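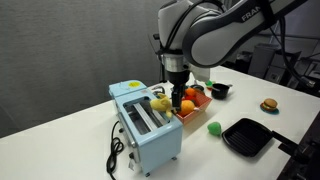 Danuta Krawczyk
Education Editor, Brustgate Press

How a Story Becomes a Book

Many people think that a book is made by one person. An author does write the words, but a printed book passes through many hands before it reaches a library or a bedroom shelf. This page explains what happens at a publishing house, which is a company that turns stories into books.

The manuscript

Before a story is a book, it is called a manuscript. The word comes from Latin and means "written by hand." Today most manuscripts are typed on a computer, but the old name has stayed.

Authors seldom finish a manuscript in one try. The first version is called a draft. Szymon Adamczyk, who wrote the adventure story The Lamps of Prindovstead for us, made 13 drafts. In the earliest one the main character was a ferry captain. By the last she had become the captain's niece, and the captain appeared in only two chapters.

Choosing which stories to publish

Authors, or the agents who work for them, send manuscripts to a publisher. A publisher receives far more stories than it can print. Editors read them and discuss which ones would suit the readers they know best. When a story is not chosen, the author may send it to a different publisher. Many well-loved books were turned down before they found a home.

When a story is chosen, the author and the publisher sign a contract. This is a written agreement. It says what each side will do and how the author will be paid. Authors often receive a small part of the price of each copy sold, and this payment is called a royalty.

Editing

An editor helps the author make the story clearer and stronger. First the editor looks at large matters. Does the ending make sense? Is there a chapter where nothing happens? The editor writes these questions in a letter, and the author decides how to answer them.

Next comes the copy editor, who reads every sentence slowly. A copy editor checks spelling and punctuation and also looks for mistakes in the story itself. If a dog is brown in chapter 2 and black in chapter 30, the copy editor will notice — and so, very often, will the readers if it is missed.

Design and pictures

A designer chooses the size of the page and the style of the letters, which is called the typeface. Books for younger readers often have larger letters and more space between the lines. If the book has drawings, an illustrator reads the manuscript and makes sketches. The sketches are talked over before the final art begins.

Printing

Several pages are printed together on one large sheet of paper. The sheet is folded and trimmed so that the pages fall in the right order. A folded sheet is called a signature. A book of 200 pages has many signatures, gathered together and joined to a cover.

Into the reader's hands

Finished copies go to a warehouse, then to bookstores, schools and libraries. Our next title for young readers, Ason and the Salt Road, arrives in September.

Words to remember

Draft — an early version of a piece of writing
Royalty — money paid to an author for copies sold
Typeface — the style of the printed letters
Signature — a folded sheet that forms part of a book

Page last reviewed 04/08/2019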